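Handout 4: Keeping the Air Moving
Basic Computer Care, evening course, Gellow Learning Center
28 October 2022

Welcome back, everybody, and thank you for bearing with me last time when we ran over. We got as far as the power supply and then I got carried away talking about fuses, so tonight's handout starts with the part we skipped, and I promise we will get to heat before the break.

A desktop computer turns nearly all the electricity it uses into warmth. If your machine draws 200 watts while it works, then it is giving your room very close to 200 watts of heat, the same as a small heater under the desk (my cat figured this out years before I did). All that warmth has to leave the case somehow, and in most home machines it leaves on moving air.

The usual path is front to back. Cool air comes in low at the front, passes over the drives and the main board, and goes out at the back and sometimes the top. Warm air does like to rise, but inside a case the fans are so much stronger than that gentle drift that you should think about the fans first. Two fans pointed at each other will fight, and you will hear them doing it.

Dust is the slow trouble. It settles on the fins of the heat sink, fills the little gaps between them, and after a year or two the air goes around the fins instead of through them. Carpeted rooms are worse, and so are homes with pets, and a tower standing on the floor gets the most of all.

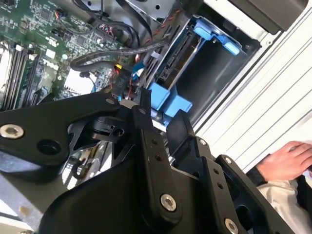
Is it safe to clean the inside with a household vacuum?
It's better to use canned air or a small hand blower. A vacuum hose can build up static as the dust rushes through it, and a static spark can damage a chip without leaving any mark. Shut the machine down, unplug it, and hold each fan still with a finger while you blow, so it doesn't spin faster than it was made to.

Now, temperatures. Processors differ, so look up the limit for your own model, but if yours sits at 90 degrees Celsius while you are only reading email, something wants attention. Check the dust first, then the fan, then the paste between the chip and its heat sink. Old paste dries out and gets crumbly - we will have a jar of the stuff to pass around in January, when we do the hands-on evening in room 116.

A word on cables. They block less air than people fear, but a loose one can drift into a fan, and the noise will scare the daylights out of you. Tie them back gently and leave a bit of slack at the plugs.

For next time, please listen to your own computer for a few minutes when it starts and again after an hour of use, and write down what changes. Bring your notes, and bring a sweater too, as the heating in our room is still moody.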